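Tridberg: bag and counter segmentation from a wrist camera

Maintained by Meenakshi Ahuja. Last updated 31 January 2018.

Tridberg takes frames from a small camera at the gripper and splits them into three layers: work surface, thin film (bags, wrap, pouches) and everything else. We wrote it for the grasp planner in Wendt, but it has no hard ties to Wendt and runs fine on a folder of stills. If you work on kitchen manipulation, please try it and tell us what breaks!

What's in this release

The set holds 3,763 labeled frames from 18 kitchens in and near Ustevton. Each frame comes with a surface mask, a film mask and a list of suggested pinch points on folds. Film gets its own label even where you can see through it, so a pixel can carry both "film" and "contents". That double label took a lot of arguing and I'm really happy with it. The old single-label version kept punching holes in bags wherever something bright showed through.

Stone counters are the other fun part. Veins look a lot like creases to an edge detector, and our first model loved to plan a pinch on a flat slab. The new one weighs local shading along with edges, and it does much better on busy stone.
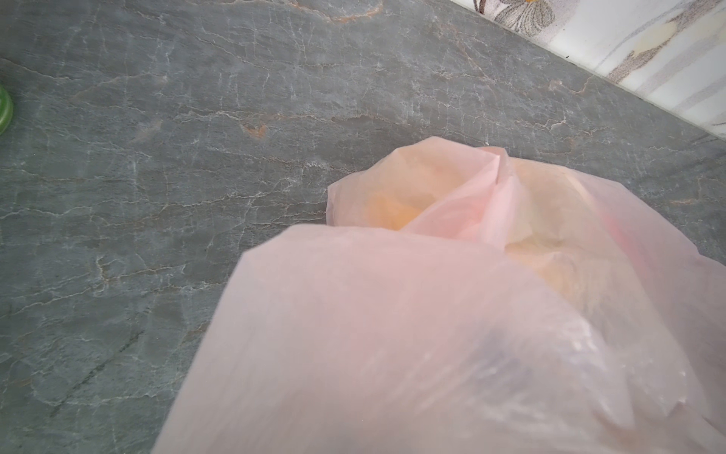 Thin pink film on veined gray stone, with warm colors showing through near the gathered part.

Frames like this one are why the pinch-point labels sit on gathered folds and skip the wide smooth flaps. A flap close to the lens goes soft, glare eats the fine wrinkles, and the depth estimate gets noisy. The planner reads a confidence value per fold and asks for a second view when it's low.

Running it

Put your frames in one folder, point the config at it and start the labeler. Output is one mask file per layer plus a plain text list of fold candidates, best first. Nearly 200 frames are held back as the test split, so please don't tune on them. The Iline viewer opens the results directly and lets you drag the confidence cutoff while you watch the candidates come and go, which is oddly addictive.

Known problems

Patterned tile next to the counter is sometimes labeled as film, mostly where the print has wavy bands. Clear film on white surfaces is still weak. The planner export rounds angles to whole degrees, and a fix is planned for March.

Seeds are fixed to 7 in all configs. Change them in one place, under "run".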